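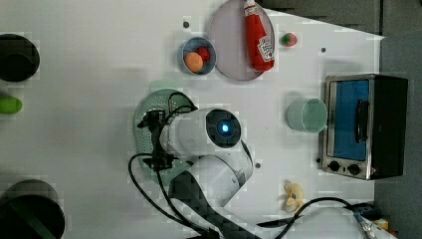 How do you clean a small toaster oven without damaging the door glass? Let it cool completely, then wipe the glass with a soft cloth, warm water and a little dish soap, and never spray the cleaner directly on it.

This question came to the newsletter three times since the autumn, so I decided to give the whole kitchen corner to it this month. Many of us have now a countertop oven in place of a big one, or next to it, and we use it every day for toast, for half a pizza, for warming the bread. It gets dirty much faster than a big oven, because everything is so close to the walls.

Start with the crumb tray. In most models it slides out at the bottom, sometimes from the front and sometimes from the back. Unplug the oven before you pull it. I empty mine over the sink every few days and wash it on Sunday together with the rack. If the tray has a brown layer that does not go away, leave it in hot water with two spoons of baking soda for one hour. Do not scratch it with a knife. I did it with my first oven, a Colombo, and after that the tray was always rusty in one corner.

The rack can soak in the same water. Dry it well before you put it back.

Now the glass. When the door has a blue or dark tint, you do not notice the grease until the light comes from the side, and then you see all of it. Put a paste of baking soda and water on the inside of the door, wait 18 minutes (I use the time of one short radio program), and wipe it with a damp cloth. Repeat with clean water until no white traces remain. For the outside, a cloth with a drop of soap is enough. A stainless-steel frame should be wiped in the direction of the lines in the metal, and dried immediately, or it keeps water marks.

The walls inside you should clean only with a damp sponge, well squeezed. Please do not touch the heating elements with anything wet. If something has dropped on them, wait until they are cold and take it off with a dry brush.

Handle and knobs are the parts that everybody forgets. Our fingers are greasy when we cook, and black plastic hides it very well. On some ovens the knobs can be pulled off, but check your manual first. I broke the pin of one knob in June and had to write to Illier for a new one. They sent it after two weeks, without charge, and I am still grateful.

Where to put it

Leave some space on every side, also above. The side panels can become quite hot, and I have seen cups and bottles standing right against them in many kitchens, including my own. Plastic things should live at the other end of the table. This is true for ketchup bottles, for colanders, for light children's plates, and for toy food if you have small visitors. My grandson likes to play cooking while I cook, and he wants his little strawberry to be "in the kitchen" too. So we agreed that he has the left half of the table and the oven has the right half – it works on most days.

Keep also the door side free. You need a place to set down a hot tray, and you need it before you open the door. A folded towel is not enough, use a wooden board or a metal stand.

What Leonardo Palumbo adds

Leonardo repairs small appliances in his garage and many readers know him from our autumn repair morning. I asked him for one piece of advice and he gave me several. He wrote to me:

"Look at the cord before you look at anything else. If it is stiff or brown near the plug, stop using the oven. Second, do not line the crumb tray with foil unless the manual allows it. People bring me ovens with a burned bottom and there is always foil. Third, smoke on the first use is often from the factory oil and should go away after one empty heating with the window open. Smoke in the second year is your cheese."

He also tells me that he still has spare racks for the older Catier and Tukitz models. If you need one, measure the inside width first and write it on a piece of paper, because the model name is usually rubbed away.

A small recipe for the clean oven

Cherry tomatoes with bread. Cut the tomatoes in halves, put them on the tray with oil, salt and around 100 grams of old bread in pieces. Bake at 350 degrees until the bread is brown at the corners. Add basil if you have it. It makes two portions, or one if you had no lunch.

Next repair morning

Mon 25 January, from ten o'clock, in the usual room. Please bring the appliance empty and clean, with the tray inside, and carry it by the body and not by the door handle. For next month I would like to write about kettles, so send me your questions, also the ones you think are too simple.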